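OK so a few of you asked how the robot budget is going. Short answer: it's going. Long answer is a thread, get a snack.

Background for new people: I do the equipment planning for a small outfit that packs and ships replacement parts. Power cords, adapters, brackets, all the little stuff you lose in a move. We have 8 packing tables and I have one spreadsheet, and the spreadsheet is winning.

The plan was to buy one arm setup by the end of April. One! I figured I'd get three quotes, pick the middle one like you do with a roofer, and be done by lunch.

Reader, I have had many lunches since then.

First thing I learned: the arm is the part of the quote everybody looks at, and then there's a page two. Page two is grippers, mounts, cables, spare fingertips, the table, the training days, the freight. Page two of the Zorinov quote was longer than page one. Page three was just the freight.

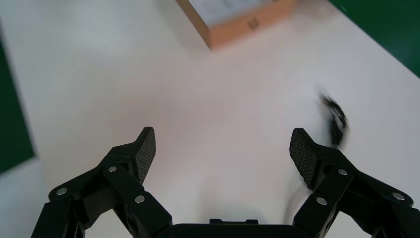 Fingertips, by the way, are a line item I would have skipped completely. They're a wear part. Kenji Bellamy (runs maintenance for us, has opinions) told me to budget them like printer ink and I laughed, and then he sent me his numbers from his last job and I stopped laughing.

So I now have a row that says "fingertip pads, 30 sets." Thirty! For one year! Kenji thinks that's fair. Our accountant thinks I made a typo.

Next: cardboard. You'd think a box is a box. But if you're going to ask a machine to deal with your boxes, every cheap decision you ever made about boxes comes back to visit you. We have 47 box sizes in the system. FORTY-SEVEN. I didn't even know we had that many products.

Latrice Strickland on the packing side went through the list with me on Thursday and we got the ones that matter for a first project down to 8. It took all afternoon and I'd do it again tomorrow, it was the most useful thing I've done all year and it cost us a pot of coffee.

If you take one thing from this thread: clean up your box list before you call a vendor. Wesholm priced us on the short list and the number dropped enough that I read the email twice.

Then there's cords. Oh, cords. A good chunk of what we ship is some kind of cable, and cable is miserable to quote. It flops, it curls up however it wants, the plug end is heavier than the rest. Every salesperson I talked to got real cheerful and changed the subject to boxes.

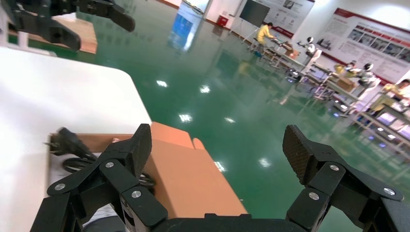
The one who didn't change the subject was Thaddeus Abernathy at Pruitt, who said to write the cord work as a separate phase with its own money and its own "we can stop here" date. I was a little annoyed because I wanted one neat total. But yeah, he's right. It's two phases now.

Phase one: boxes, one table, one shift. Phase two: cords, only if phase one is boring by then. I want it so boring.

Somebody replied asking about humanoids and whether we should just wait a couple of years and get one of those. I asked around too! I love looking at them! For our floor space and our budget it's a no this round. I put a row for it in the "later" tab so I can feel fancy when I scroll past.

What I did add to this year's tab is people time. Somebody has to show the thing what to do, reset the table, put the box back, do it all over again. I had that down as zero hours in my first draft, which is embarrassing. Latrice caught it in maybe ten seconds.

We settled on 700 practice runs before we decide anything about phase two. Is that the right number? No clue. Chi-keung Yau suggested it, he's done this at two other shops, and I needed a number in the cell.

Also -- and this one's for my fellow spreadsheet people -- ask about the software renewal BEFORE you fall in love. Grariseo had my favorite demo by a mile and then the yearly fee showed up in a footnote. Still on the list. I'm just sad about it.

Things I still don't have a price for: new outlets on the west wall, a second gripper as a backup, and whatever we end up doing about the lighting. Yannick Le Goff is coming to look at the outlets and I'm told he's quick.

If you've bought a used table or stand for one of these, tell me where, and tell me if you regret it. Replies are open and I'm reading all of them with the quote tab up.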